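## Block pushing, part 3: fixing the dataset before fixing the model

Training on the first batch from the Cunholm rig finished Thursday. The policy fits the demonstrations well and is poor at nearly everything outside them. I had 1,000 episodes on disk and threw out 200, leaving 800.

Most of the discards were idle time. When I teleoperate, I pause before contact to check alignment, and a pause is a labelled action like any other. The policy learned to hover beside a block and stay there. Trimming stationary segments longer than 2 seconds got rid of most of that behaviour. The rest were episodes where the instruction I'd logged didn't match what I did with the arm.

The second problem was start states. I had been resetting the blocks by hand to whatever felt random, which meant the same few layouts with small offsets. Resets are now drawn from a script (Skultex, my own, not released) that picks a layout category first and then jitters positions and colours within it. Categories include scattered, paired by colour, and perimeter with a clear centre.
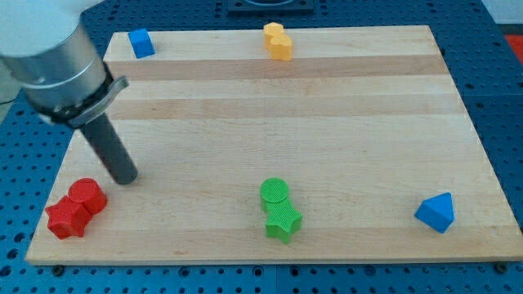
Pairs are worth the extra time. With a single finger, separating two touching blocks takes a different approach angle from pushing one across open wood, and the first batch had almost no examples of it. A star against a cylinder is also harder than two cubes, as the contact point shifts once the star starts to rotate. I now record those at a lower speed cap and mark the cap in the metadata.

Logging moved from Moon to Kallen in August. Timestamps are now taken at capture instead of at write, which removed a lag of about 3 frames between joint state and video. Old episodes have been shifted to match, but I wouldn't trust them for anything contact-sensitive.

Next is relabelling the separation episodes with start and end points for each push, then a retrain on the same architecture with no other changes.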